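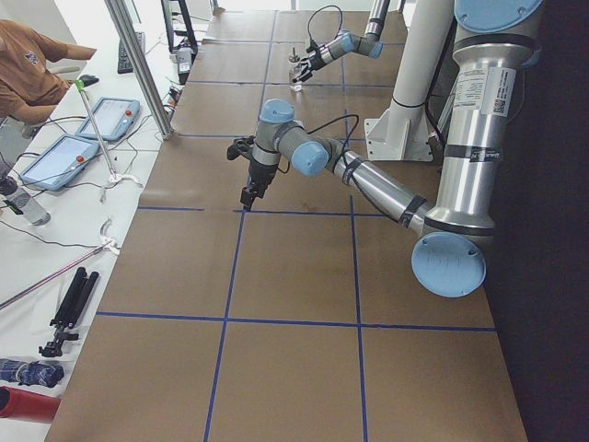 Brown paper down, blue tape on, bench to the left.

I've had a few emails since I mentioned in June that I'd become a brown paper person, mostly from people wanting to know how I do the lines, so I'm going to go through the whole business properly, and if table coverings aren't your thing I'll be back to soup next time, I promise.

I used to work on a bare table like everybody else. Then I had an oilcloth, a cheerful one with lemons on it, which I bought in Vokusby and loved for one winter. The trouble with lemons is that you can't find anything on top of them. Put down a small screw or a clear bead or the lid of something and it's gone until you brush it onto the floor with your sleeve. Plain brown paper is the kindest background I've ever come across. Look how the little glass with the metallic top shows up against it, and clear glass is usually the first thing I lose!

The paper is ordinary wrapping paper off a roll, the kind Frimpong sells from a rack at the back of the store, next to the moving boxes. Mine is 48 inches wide and the roll holds 480 feet, and yes, I know, that's a great deal of paper for one household. I'm still on the first roll. I've used it for gifts, for lining drawers, for the bottom of the trunk when I bring home plants, and for one very long birthday banner that my niece colored in over a weekend and that is still up in the hallway. It's heavy, though, so bring somebody along or ask them to carry it out for you. They're nice about it.

Getting it flat is the part I did badly at first. I'd cut a length, lay it down and tape the four corners, and by the next morning there'd be a hump down the middle like a cat asleep under a bedspread. What works for me now is to roll it out curl side down and leave it overnight with some cookbooks on top. In the morning I pull it snug from one short end to the other and tape that whole edge in one long strip, then walk down the long sides pressing with the flat of my hand. My kitchen table is 61 inches long and I cut the paper a good bit longer than that so it can fold under at both ends. You do waste some. I save the trimmings for shopping lists.

Now, the tape. I like dark blue. I tried the tan masking kind, and on brown paper you may as well draw your lines in lemon juice. White looked pretty for a day and then it looked like the cuffs of an old shirt. Dark blue you can see from across the room, even when you've left your glasses in the car. I buy Imier, mainly out of habit, and I've had no complaints except that the end of the roll hides itself if you don't fold it over.

For the rectangles, I measure the two long edges of the table, make a small pencil tick at each place, and run the tape from tick to tick. Stick down the far end first, hold the roll up in the air and pull the tape straight before you lower it. If you press as you go it will wander. My first set of lines leaned so badly that a friend asked if I'd meant it as a sunburst. You can lift it and try again, but it takes a bit of the paper with it, so I'd get it right on the first or second pass and then leave well enough alone.

I was going to tell you how many sections to make and I find I don't have an opinion. At home I have eight, which suits the seed packets in spring and the holiday cards in December and seems to be wrong for everything in between. Make them big enough that your hands fit inside with room to spare. When I started I made a whole row of little ones, like a tray of chocolates, and everything I owned hung over the edge. Bigger ones are restful. One job to a rectangle, and when I get called away to the phone I come back and the job is still sitting there inside its blue lines, waiting.

I'd also say, keep your tools off it. A bench alongside, like the white one there, is where they should live. A bench is allowed to be messy. Mine is an old white door across two filing cabinets (the filing cabinets came from the Ultberg closing sale, along with a coat stand I didn't need), and it has scissors on it, and three tape measures, and the good stapler and the bad stapler, and usually a cup of tea I've forgotten. As long as the mess stays on that side, the paper side stays calm, and so do I, mostly.

A few odds and ends from the emails. Yes, you can write on it, and I do, all the time, right next to whatever I'm sorting. Soft pencil is nicest. No, I wouldn't put anything wet down without a saucer. I change the paper when it starts to look like the inside of a lunch bag, and I've stopped feeling guilty about it now that the old sheets go under the mulch in the side bed, with the tape peeled off first, which takes one cup of coffee and most of a radio show. And to the reader who asked about round tables, I'm sorry, I have no idea. Pie slices?

Somebody else asked about waxed paper instead of plain. I have a sample piece in the drawer and will try it once the tomatoes are done.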